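Planning and Budgeting for Hand-held Gripper Equipment

Guidance for departments at the Doltosden site
Issued 1 September 2018

Departments intending to collect manipulation recordings with hand-held grippers are asked to follow the steps below before a purchase request is submitted. Requests that omit a step will be returned.

Step 1. State the work
Write one paragraph on the tasks to be recorded and the rooms in which they will take place. Ordinary office tables are acceptable. Note whether staff will be passing through during recording, as this affects the booking of the room.

Step 2. List the parts separately
A gripper should not be entered as a single line. Enter the fingers, the mounting plates, the camera and the lens as separate items, each with its supplier and delivery time. Fingers are treated as consumables and the remaining parts as equipment — the two are charged to different budget codes.

Step 3. Obtain quotations
Two written quotations are required for any order above 2000 pounds. Fonunport and Pillai both hold supply agreements with the site. Other suppliers may be used with the approval of the purchasing office.

Step 4. Allow for spares and storage
Order spare fingers with the first delivery. A department running several grippers should set aside a lockable cupboard and enough memory cards for a full day of recording. Storage on the Rurnelex server is charged yearly and must appear in the request.

Step 5. Plan a trial
Reserve 16 hours of staff time for a trial with one gripper before the main order is placed. Record any part replaced during the trial and correct the quantities in Step 2 accordingly.

Step 6. Submit
Send the completed form to the purchasing office by the end of February for delivery in the following financial year. Quote reference 1891 on all correspondence. 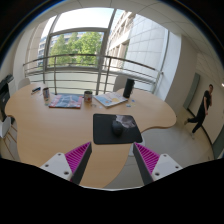 Vsevolod Zakharchenko: Could Step 4 give a figure for spare fingers? We ordered one pair per gripper and had to raise a second request, with a second delivery charge.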